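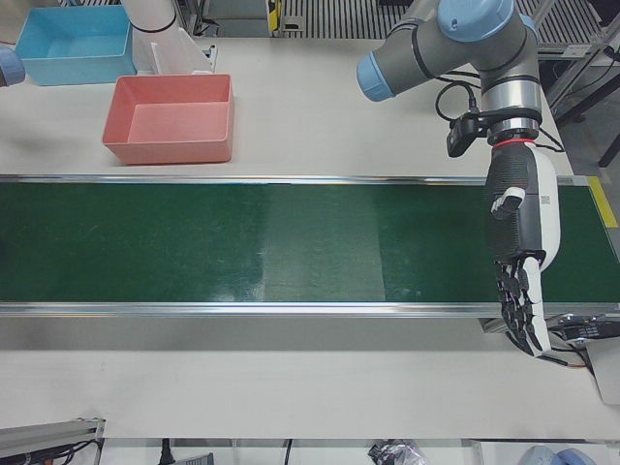 Left hand waiting over the belt, blue bin and pink bin at the far side. My view for most of Thursday!

1/ So I've spent this week teaching a robot to sort things off a conveyor and my shoulders are in bits. You wear the gloves, you move, the arms move with you. Sounds like a video game. It is a bit like a video game where the only level is putting stuff in a bin.

2/ We're after 300 good demos for the Kekana job. I'm on 262. A demo only counts if I'd be happy for the robot to copy every bit of it, dithering included, so plenty of mine have gone straight in the bin (the other sort of bin).

3/ Hardest part by miles is the fingers. My hand knows when it's got hold of something. Through the gloves I get nothing back, so I'm going on eyesight and hope, and I kept squeezing far too early.

4/ Hendrik Mahlangu sat next to me and said "slow down before you close, then commit". Annoyingly good advice. My next run of picks was so much smoother (he was eating crisps the whole time, very smug).

5/ Someone asked if you can mix people's demos. We do! Hendrik goes in from the side and I come down from the top, and the first model we trained on both of us sort of hovered between the two. We've agreed on top-down for now.

6/ Back on the gloves tomorrow, 38 to go. If anyone's got a good stretch for the bit between your shoulder blades, please send it over.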